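Killis Student Robotics Project: Pre-Session Safety Checklist
3 June 2020
By the project safety lead

Fill in before any motor gets power. Write a comment for every item marked "fix."

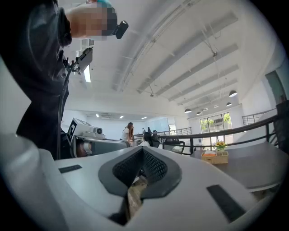
The sheet covers the hand-held grippers, the Elen controller and the shared work area upstairs. One sheet per session, kept in the Lovholm binder.

1. Gripper casing free of cracks and sharp edges. OK.
Comment: Unit 19 has a small chip near the handle. Taped. Replace the shell before the next session.

2. Pads flat and firmly seated. OK.

3. Mesh lining in the jaw not torn. Fix.
Comment: Unit 5 is fraying at one corner. Do not trim it with a knife again.

4. Cables on body-worn gear run close to clothing, no loops. OK.
Comment: Two students had to redo theirs. Check again after breaks.

5. Long hair tied back near moving parts. Fix.
Comment: Reminder given. Hair ties are in the top drawer.

6. Nothing left on or hanging over the railing. OK.

7. Battery charge above 30 percent. OK.

8. Stop button tested on the Soler arm. OK.
Comment: Slow on the first press, fine on the second. Logged as fault 1001. Arm stays off until it has been looked at.

9. Walkway to the door clear. Fix.
Comment: Office chairs pushed back under the tables. Same note as in December.

Open items: 3, 5, 8. Recheck before the next session.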